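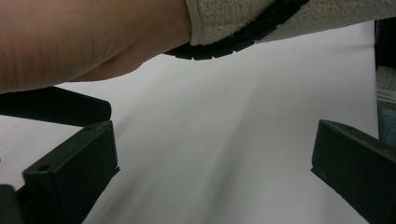

Board on top of a work table, or bare wood?

shelfpin40
My table is light wood and marks easily. I want to lay a big white board flat on it and leave it there. Bistside sells one for $96 that would nearly cover the top. Worth it?

oatcuff
Yes. Mine has been down since May. Small parts show up better on white.

grainside
I'd skip it. Grit gets under the board and scratches the wood anyway. Two coats of Jitum oil and wipe it down.

oatcuff
Lift it and sweep once in a while — takes 2 minutes. I leave a strip of wood bare at the far edge so I can get my fingers under.

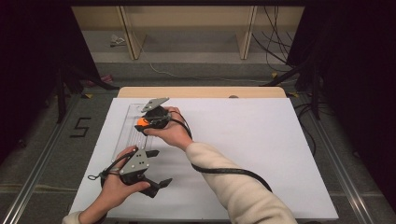 White board on the table, with the clear ridged tray and the orange ball

shelfpin40
Does the tray slide around?

oatcuff
Mine does if I lean on it. Felt dots fixed that.

grainside
Felt holds grit too. Use the clear rubber ones.

shelfpin40
OK, ordering the board. Will try rubber dots first.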